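My mother could get through a basket of laundry during one phone call, and I still think of her whenever somebody from Skokley tells me the housework robot is nearly ready. Nearly is a long word, friends, and cloth is a stubborn thing.
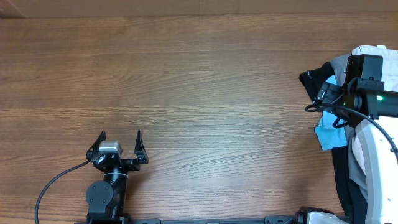
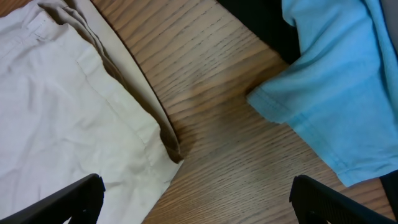
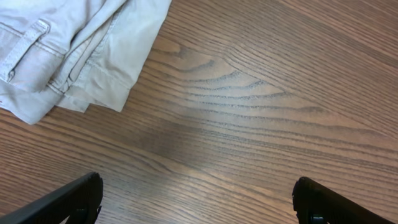

Clothes and grippers on the wooden table.

I'd happily pay 250 dollars tomorrow for a machine that did nothing but shirts (slowly, even!), and I do believe one is coming. But a sleeve never lands the same way twice, and until a robot can shrug that off, I'll keep folding mine on the bed with the radio going.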